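The Long Patience of Picking Up the Washing

There is a kettle at the Stenstead workshop that takes an age to boil, and people have got into the habit of starting a test run when they switch it on. By the time the tea is made, the software has usually either sorted out the corner of a towel or given up and asked for another go. On my first afternoon there I drank a good deal of tea.

I had come to see Zudunby, a piece of control software that has been growing for some years now in the hands of a small team at Blomqvist. Its job sounds modest enough. It looks at a piece of cloth, decides where to take hold, and plans what two arms ought to do next. I had supposed, as I think most of us would, that the hands were the hard part. The team were very kind about this and sat me down in front of a screen.

A mug, they explained, is a mug whichever way up you find it. The program can keep a model of its shape and turn that model round until it matches what the camera sees. A shirt offers no such comfort. Pick it up by the cuff and it is one shape, pick it up by the hem and it is quite another, and most of it is tucked away behind the rest of it. The older versions of Zudunby tried to work out the whole garment before moving at all, and could spend 43 seconds thinking about a pillowcase – I was shown the log, with some affection.

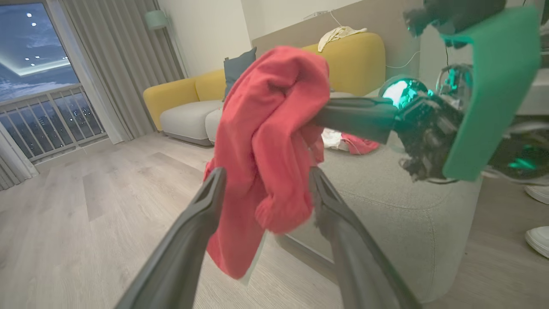
The present version guesses early and changes its mind often. It revises its plan 15 times a second, each time asking a fairly humble question: given what I can see now, where is the nearest bit of edge worth holding? The view from the wrist matters enormously here. When a red cloth is pinched at the top and falls in loose folds, with a fuzzy edge running down one side, that edge is a clue, and the software scores it as a likely border of the fabric. It also has to decide what belongs to the thing in its grip. A second cloth of the same red lying on the seat behind is just the sort of trap that used to catch it out, as colour alone would cheerfully join the two together. Now the planner leans on depth as well, and keeps a separate note of any place where the fabric may be resting on one of the arms, so that it doesn't pull against itself.

Some of this came from a rather miserable August, when an update to the perception code made everything faster and, for reasons that took weeks to find, much worse at hems. The culprit was a smoothing step that tidied away frayed threads as though they were noise. They took it out, and put in a replay tool called Gernville, which lets anyone wind a run back and see what the planner believed at each moment. I could have played with it all evening. You drag a slider and watch the guesses flicker over the fabric like a person muttering to themselves – hem, no, fold, no, sleeve, perhaps.

Every change now has to get through 100 recorded runs before it goes anywhere near an arm. It is slow, and there is grumbling, but I noticed that the grumblers were also the ones adding new recordings to the pile.

Folding is still some way off being dependable. Thick towels go well, thin jersey goes badly, and fitted sheets are spoken of in lowered voices. The next release is meant to let the 2 arms plan separately for short stretches, and the team were arguing about how short when I went to find my coat.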